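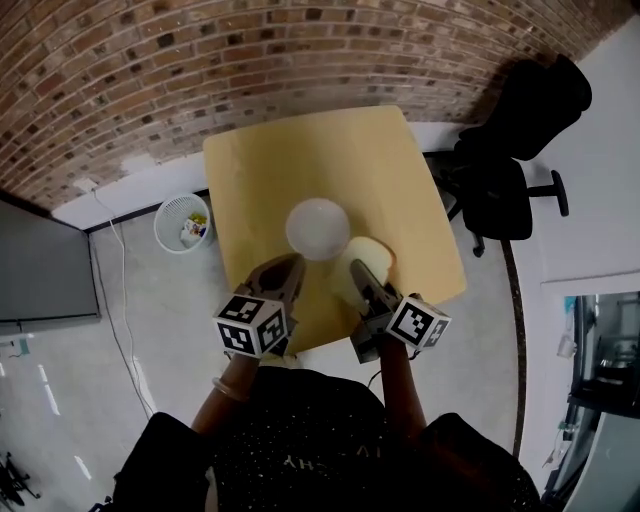 白面包片和磨砂圆碗（或盖子）

吐司放一天就发干，大家都怎么保存？

豆沙月亮
各位好！最近迷上了自己烤白吐司，用的是 Westerberg 的高筋粉，一次烤两条，当天吃真的香到停不下来！可是第二天切面就开始发硬，第三天只能拿去做面包糠了。家里两口人，吃得慢，又舍不得少烤（烤箱热一次也是热嘛）。试过塞冰箱冷藏，感觉比放桌上还干。想问问有没有办法让它多软两天？另外冷冻以后再烤，口感差得多吗？配方是面粉 700 克、牛奶、一点黄油，没放汤种。

发表于 2021年5月21日

老面不老
千万别冷藏！冷藏的温度正好是淀粉老化最快的区间，你觉得更干是对的。我的做法是这样：出炉脱模，侧放在晾架上，完全凉透再切，一般要等两三个小时（我知道很难忍，我也偷切过）。当天和第二天的量装袋，挤掉空气，放阴凉处。剩下的全部切片，两片一包，中间垫一张烘焙纸，直接进冷冻。吃的时候不用解冻，面包机中档烤一遍就行，外脆里软，我家小孩根本分不出来！冷冻最多放三周，再久会有冰箱味。
还有配方可以改一改，汤种真的值得试：从总量里拿出一小部分面粉，加五倍的水，小火搅到能看见纹路，放凉后和主面团一起揉，主面团的液体相应减掉。我改了以后，放到第三天还能直接夹鸡蛋吃。Vaven 那本小册子里有个 242 克面粉的小方子，适合先练手，失败了也不心疼。

阿布在揉面
我就是用密封盒，放了好几年，没问题。
补充一句，夏天潮，室温别超过两天，会长毛的。长毛就整条扔，别只切掉那一块。

小炉子
冷冻加一！干掉的也别急着做面包糠，切丁拌黄油和蒜末，烤箱 153 度慢慢烤到金黄，撒汤里、拌沙拉都超级好吃，我现在甚至会故意留两片，哈哈。想吃甜的就泡蛋奶液，隔夜的吐司吸得特别饱，煎出来比新鲜的还好！楼主的量做一回布丁也正好，葡萄干多放点。

相关问题
吐司侧面塌腰是什么原因
Urnlow 面包机的中种模式怎么用
汤种可以提前一天做好冷藏吗
Taduvwood 砧板切面包掉渣多，怎么清理
全麦粉替换多少比例不会太硬
十月以后室温低，二发怎么控温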